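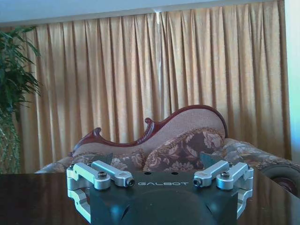

Capítulo 4
El servicio que se alquila con brazos

En el capítulo anterior dejamos al comprador frente a un catálogo, que es el lugar donde los robots domésticos trabajan mejor. Toca ahora acompañarlo a casa. Una sala de estar es un entorno de trabajo que nadie diseñó como tal: muebles con patas curvas, superficies que brillan, plantas que crecen sin consultar el mapa del navegador y alfombras elegidas por motivos ajenos a la visión artificial.

El caso que nos ocupa es Pellanow, un servicio de asistencia robótica por suscripción que la firma Rareck ofrece a hogares y pequeños alojamientos. El abonado no compra la máquina; contrata horas, una lista cerrada de tareas y el derecho a quejarse por escrito. El plan básico cuesta 89 euros al mes y cubre despejar superficies, recoger objetos ligeros y recolocar muebles pequeños. El contrato dedica más líneas a definir «pequeño» que a ninguna otra palabra.

4.1 Qué se promete y qué se mide

Rareck presenta su oferta con una cifra rotunda: 3.132 tareas registradas durante el periodo piloto. El lector que haya sobrevivido al capítulo 2 preguntará enseguida qué se entiende por tarea. En el anexo técnico, acercarse a una mesa es una tarea, sujetarla es otra y soltarla una tercera. Si contamos encargos completos, tal como los formularía el dueño de la casa, quedan unos 1.460. Sigue siendo un número respetable, aunque luce menos en un folleto.

Conviene, pues, separar tres niveles:

Acción: un movimiento elemental, como abrir una pinza.
Maniobra: una secuencia de acciones sobre un mismo objeto.
Encargo: lo que el cliente cree haber pedido.

Mover una mesa entre dos brazos ilustra bien el segundo nivel. Ambas pinzas deben alcanzar puntos de agarre comparables y avanzar con la misma idea de dónde está el borde. Una persona lo resuelve mientras piensa en la cena.

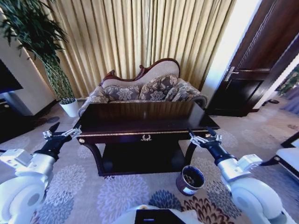
Según Skemow, lo que decide una renovación es el encargo: al abonado le da igual cuántas acciones salieron bien si la mesa sigue donde estaba. La objeción es justa y obliga a leer el contrato por el final, donde Rareck fija en 68 el porcentaje mínimo de encargos completos por debajo del cual devuelve la cuota.

4.2 El coste de preparar la casa

Ningún folleto incluye el tiempo que el cliente dedica a facilitarle la vida a su ayudante. En Pellanow se llama «acondicionamiento colaborativo» y consiste en ordenar antes de que lleguen a ordenar. Lo trataremos como un coste más, con su fila en la tabla de evaluación, y empezaremos por estimarlo en una vivienda de dos habitaciones.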